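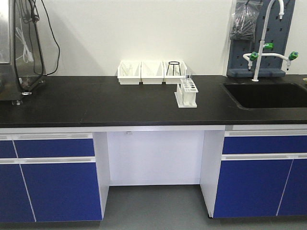

Zuzanna Pietrzak wrote: Members are asked to comment on bench storage beside the sink. Our safety office at Ponce requires that glassware stand no closer than 60 cm to a basin, and I consider the rule excessive for a teaching laboratory.

Posted Monday by benchlead_Ponce

The rule should stand. Test tube racks placed near a faucet are splashed whenever the sink is used. Open bins against the wall are acceptable, provided tripods and beakers are kept separately.

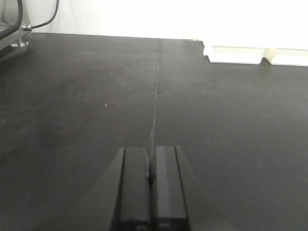 Gresex_stores replied that joints between black bench panels deserve more attention than the sink. Residue collects in the seam, and a quick wipe across the top does not remove it. Our staff clean each seam with a soft brush every 10 days.

Reply from mkt_lab3

I must disagree with the brush. It pushes residue further in. A folded damp cloth drawn along the joint is sufficient, and the 60 cm rule remains the more urgent matter.

Recent threads
Labeling open bins
Bostero faucet washers: replacement
Evomar drying racks
Sink strainers, 3 sizes compared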